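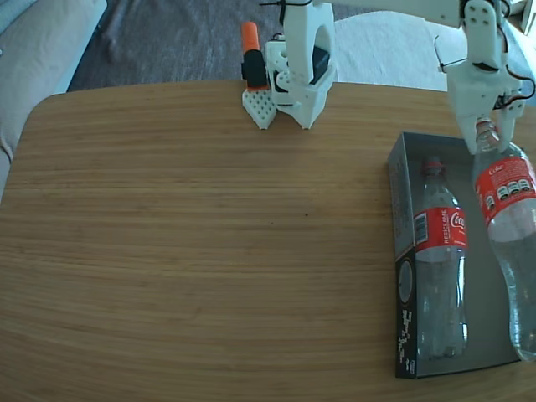
2026-04-13

Bottles day at Skarkanar. I said I'd keep better notes this time round, so this is me keeping better notes, with a tea going cold and the good pen missing again.

Huiling wants a proper system for the drinks empties before the Ledora open day, and fair enough too, because at the moment they end up on whichever bench is nearest the door. Last month's deposit run got us 147 containers back from under the stairs and most of that was one very long summer of soft drink! So the idea is a shallow box on the table, bottles laid down in it lengthwise, caps on, labels left alone until somebody has a minute to sort them.

I started with the plain clear ones, the Coke bottles. I like these as a test because everyone drinks them and they're about as ordinary as a bottle gets. The ribbed part of the body is nice to look at once you've stopped thinking of it as rubbish (Ximeng says I need to get out more). One has RECÍCLAME running up the label, so at least it's telling us what to do.

The box is the grey one, open at the top, with the black side and the small white print all down it. I'd had my eye on a deeper one from the Lo Presti delivery but I'm glad I went shallow. With low walls you can see what's in there from across the table, and you can get your fingers round a neck without skinning your knuckles. Deep boxes turn into a place where lids and serviettes go to live.

Things I want to remember about laying them in:

Necks all the same way. If they go in top and tail you fit a bit more, but then every second one has to be turned when you sort, and that gets old fast.

Caps stay on for now. Huiling's view is that loose caps go everywhere, mine is that a bottle with its cap on won't squash. We're both right, which is annoying. I've left it as caps on in the box and caps off at the crusher, and we'll see who complains first.

Labels up if you can be bothered. You can read the deposit bit without picking the thing up. I wouldn't make it a rule.

No rinsing at the table, please. Sink first, then box. The tabletop is bare wood as far as I can tell, and I've already sanded one ring out of the Dandach bench this year and don't fancy doing another.

Two bottles side by side sit well in there:

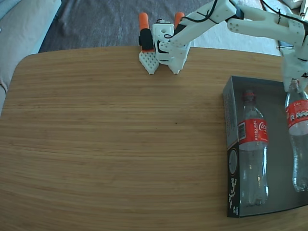
Grey box on the oak-coloured table, two clear bottles in, RECICLAME label on the left one.

I was going to put the box right at the back of the table but it's better along the right-hand side, with the long way running front to back. That leaves the left clear for a tray or a clipboard, and the rounded corner is the one you bump into with your hip, so nothing should live there anyway. Ximeng reckons we should tape an outline on the wood so it always goes back to the same place. I said no tape on the wood. Pencil, maybe – to be argued over at lunch.

Still don't know what to do about cans. They roll, they rattle, and they drip from the one spot you didn't check. Probably their own box, probably with a liner, and probably not on this table at all. Glass is a separate headache and I'm leaving it for Huiling, who asked for it (she did, it's in the minutes).

I also had a look at the running tally in the red folder. We're at 3,698 returned since we started writing it down, and two of the pages are in my handwriting so I wouldn't swear to the last digit. Would be good to move it onto a sheet by the door where people will fill it in without having to go hunting.

To do:
Ask Lo Presti whether they've got more of the shallow boxes going spare
Sign for the sink, short, big letters
Find a home for the cans
Sheet and a pencil on a string by the door
Get my pen back off Ximeng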